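Firnon sets equipment budget for handheld gripper programme

Packaging supplier Firnon has approved the purchase of handheld grippers for its Kakley site, the first stage of a plan to automate the sorting of small mixed goods.

The order covers five grippers, 800 replacement finger pads and a stock of plastic bins. Staff will use the handheld tools to record picking tasks at the bench, and the recordings will be used to train the robot arms that Firnon expects to buy in the second stage. No arms will be ordered until the bench work has been reviewed in February.

Kevser Dursun, operations manager at Firnon, said: "We looked at buying the arms first and decided against it. The handheld tools let us find out which jobs are worth automating before we commit the larger part of the money. They also show us what wears out."

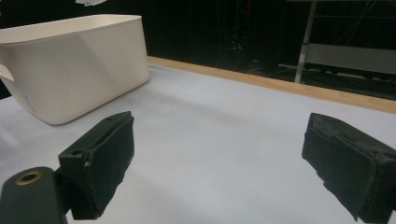

Foam pads on the gripper fingers are treated as a consumable in the budget, with their own line separate from repairs. Firnon has asked its supplier, Sönmez, to hold spare finger sets so that a worn pair can be swapped at the bench and sent back for new foam. Stands, cabling and lighting come under the site's existing maintenance contract.

The plan runs for three years. Bench space at Kakley has been set aside for the whole period, and training time for staff is included in the labour budget. A second site, Paminska, will be considered once the first set of 3883 recorded tasks has been completed and checked.

Suppliers wishing to quote for the robot arms will be able to request the specification from the Firnon purchasing office after the February review. Quotes should list spare parts and servicing separately from the purchase price.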